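### 3.2 Looking after the hand-held gripper

The Wendwood gripper is a joy to maintain, and we think its simple upkeep deserves as much space as the learning results. Each unit has two black finger arms on a flat body, with a round pad at either end, and every part we expect to wear can be reached with a single screwdriver. We check the arm screws after every 2000 grasps and replace them in sets of 8.

Folding clothes is where a badly kept gripper gives itself away – a slack arm pinches one layer of cloth and drops the next.
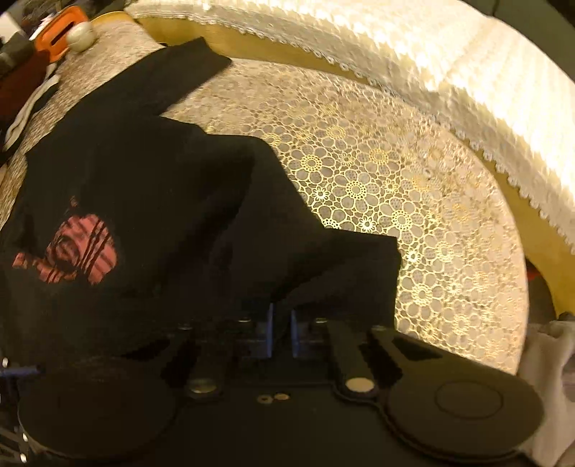
**Figure 2.** The gripper over a folded black garment on a white lace tablecloth.

Slack at the arm base was the fault we met most often in July. The cure is pleasingly quick: back off the base screw, square the arm against the body, then tighten in two short turns and work the fingers six times by hand. We log the result in Devden, our bench record, before the unit goes out again. Units treated this way kept their alignment through whole folding sessions – a lovely return on so little bench time.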